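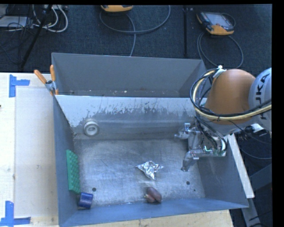 # Brengate Teaching Set

*Page last revised 19/01/2019. Prices good through the end of February.*

The Brengate is our set for showing a robot arm how to do a job, either by taking hold of the arm and moving it yourself or by sitting a few steps away and driving it with the hand controller. We have been making it at Candthorpe for long enough now that we get letters about it (real letters, on paper, a couple of them from the same gentleman), and most of what follows was written with those letters open on the desk. If you are only here for the price, it's near the bottom, and we won't be offended.

People mostly buy it for picking mixed things out of a bin. You have a pile of objects that don't match, some hard, some soft, some that roll the moment you breathe on them, and writing out the motion for every one of them would take you into retirement. So you show the arm instead. You pick the thing up, you put it where it goes, the Brengate writes down what the arm did and when the fingers closed, and you do it again with the thing lying some other way around. After a good morning of that you have a stack of demonstrations your learning software can chew on.

## What comes in the case

- Recorder unit, with power lead and network cable
- Hand controller with its cord and a wrist loop
- Clip-on handle with a record button, for guiding the arm directly
- Foot pedal (start and stop a take, long press to throw the last one away)
- Roll of marking tape for the table
- Printed guide, spiral bound so it lies flat

The arm, the gripper, the bins and the cameras are yours. We're asked nearly every week whether we sell arms, and we don't, and we don't plan to. The recorder talks to any arm whose own controller will accept position commands from outside and report its joint angles back. If you aren't sure yours will, send us the model and the software version and Mercy Owino on our support desk will look into it with you before you spend a cent.

## Two ways of showing

**By hand.** Clip the handle on just behind the gripper, put the arm into whatever its maker calls the free or hand-guiding mode, and lead it through the job. It feels natural within a few minutes, and it's what we suggest for anything where touch matters, such as sliding a flat part up a wall to get a finger under it. The drawback is that you are standing there with your sleeve in the camera view. Some folks don't mind that. Some learning methods mind it very much.

**By remote control.** The hand controller follows your wrist, and the arm follows the controller. The trigger works the fingers, and it is proportional, so half a squeeze gives you half a close. There's a small rocker under the thumb that changes how far the arm travels for a given motion of your hand. Start it low! Everyone starts it high, and then the first soft object gets squashed against a bin wall. Set low, you can make quite fine movements close to the floor of a bin without your shoulder getting tired.

You can mix the two in one session, and each take is labeled with the way it was made, so you can sort them out afterward. Darius Mets, who wrote most of the recorder software, would like me to add that you can also switch in the middle of a take. You can, but it makes for a messy file and I would leave it alone until you know the machine well.

## What gets recorded

Joint angles, gripper opening, gripper command, trigger and pedal state, and up to four camera streams, all stamped from one clock. We spent a great deal of time on the clock. If your pictures are a little behind your joint angles, the robot learns to close its fingers early, and you can spend days blaming the fingers for it.

Files are written in a plain open layout described in the back of the guide. There's no license key and no online account. Pull them off over the network or with a memory stick in the front socket.

If a take ends in an emergency stop, the recorder keeps it and flags it. Please don't delete these out of habit. The team at Rugemalira, who used an early set for a sorting project, kept theirs and found them handy when they came to work out which approaches to the bin wall were a bad idea.

## Setting up your bins

This part isn't strictly about our product, but it's where our customers lose the most time, so in it goes.

Fix the bins down. A bin that creeps a finger's width during the afternoon has spoiled everything you recorded before lunch, or everything after, depending on how you look at it. Spring clamps do nicely and come off quickly when you want to sweep out. Put tape on the tabletop for anything that has to return to the same spot, and take a photograph of the whole layout before the first take of the day.

Bare metal floors throw reflections, and so does foil. You needn't avoid either one if the real job has them, but do record at different times of day so the glare isn't always in the same place. Vary the objects and the way they lie. Let them end up against the walls and down in the corners, where picks are awkward, since a set of demonstrations made only with things sitting politely in the middle won't help you when something rolls off to the side.

Tie your gripper cables back along the arm with enough slack for the wrist to make its full turn, then drive it slowly through the whole reach and watch the loops as it goes. Do this before you clip on our handle and again after.

Keep the arm's own pendant where you can get to the stop button. **The pedal and the record button on our handle are not safety devices.** They start and stop the recording and have no say over the motors.

## How many takes?

It depends on the job, and anyone who gives you one number is guessing. For what it's worth, our own demonstration at the Gullau open house was built on 243 takes by remote control, made by two of us swapping the controller back and forth, and it was good enough to show visitors. It still dropped things. We added more takes of the objects it dropped and it dropped them less often.

## Particulars

| | |
|---|---|
| Recorder weight | 1185 g |
| Power | Wall supply included, US plug |
| Arm connection | Wired network |
| Hand controller | Corded, fits either hand |
| Camera inputs | 4 |
| Storage | Internal drive, removable |
| Warranty | Two years, parts and labor |

The controller is corded on purpose. We tried a cordless one and it was lovely until the battery ran low in the middle of a take.

## Price and ordering

The complete Brengate set is $1189, shipped from Candthorpe in a foam-lined case. Spare handles, pedals and controller cords are sold separately, and the cords really are worth having a second of, because chairs roll over them. Schools and colleges may pay by purchase order.

If you'd like to try before you buy, we keep a loan set that goes out for two weeks at a time. You pay the postage both ways. There's usually a short wait for it, and whoever has it before you may have left notes in the printed guide, which we have stopped erasing as some of them are better than ours.

For orders, write to the sales desk. For anything about whether it will work with your arm, or why a file won't open, ask for Mercy, and have the serial number from the underside of the recorder handy.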